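Daromach quilted bedspread, hearts print: 8 months in

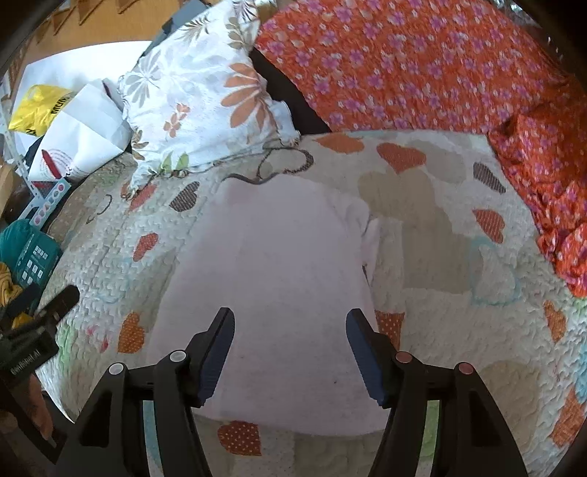 The hearts bedspread on laundry day, pink top laid out for folding.

Quick one, kids' dinner is in the oven. Bought this in January for the spare bed, which is also where all the laundry gets folded in our house, so it gets way more use than a spare bed should. Paid full price at Ovimow, no discount, no freebie.

Short version: good bedspread, annoying label, I'd buy it again. Longer version below.

The look
Cream and off-white background with hearts scattered over it. Orange, a redder orange, some beige, a gray-brown one with pale stripes, and a brown outline one that looks like a bit of rope. I was worried it would be too sweet. It's fine. The beige calms it down a lot. Goes ok with the floral pillow I already had, which I did not expect, florals and hearts sounded like a terrible idea on paper.

The faint beige hearts are my favorite and they are also the ones you hardly notice. If you want something bold, look elsewhere.

The quilting
Wavy stitching, not squares. I like this more than the Flomavico one we had before, which had a big diamond pattern and went lumpy by the second wash. No lumps so far here. A couple of loose thread ends near one corner, snipped them, nothing unraveled.

It's on the thin side. Fine as a top layer, not warm enough by itself in winter. We put a blanket under it.

Folding on it
Ok so this is a weird thing to review but it's most of what I do with it. Thick puffy comforters are horrible to fold on, everything sinks. This one is flat enough that you can lay a kid's tee out, smooth it with your hand, sleeves in, done. Pale stuff shows up ok against the cream, just about. Light pink is fine. White socks disappear completly, I have lost several and found them at bedtime.

Also good for spotting marks before things go in the drawer. You lay a top flat, you see the little specks you missed. Whether you then do anything about it is up to you. I mostly don't.

One gripe, it slides. Not badly, but lean on the edge with a full basket and the whole thing creeps toward you. The Flomavico stayed put better, I'll give it that.

Washing
Cold, gentle, hung over the shower rail. Did one hot wash by accident. Colors held, the oranges still look orange. Maybe shrank a hair on the long side? Didn't measure before so can't swear to it. Takes forever to dry on the rail, start it in the morning.

Do NOT use the dryer on high. The label says low only and I believe it, the backing felt stiff after one go on medium. Came back soft after the next wash.

The label
Huge. Scratchy. Sewn right at the corner where your hand goes when you pull it up. I cut it off in week 2 and now I have to remeber the washing instructions, so they're written above, partly for me.

Size
Got the double. Hangs down fine on both sides, a bit short at the foot if you tuck it under the pillows. If you like a deep tuck go up a size.

Delivery
Came rolled in a plastic bag, creased to death, took a few days on the bed to relax. Ovimow emailed 26 times asking for a review. Well, hello.

Good: the print, stays flat, no lumps, survived my hot wash
Bad: slides, shows coffee, that label

4 out of 5. Would be more if it stayed where I put it. Will update if the stitching goes, timer's beeping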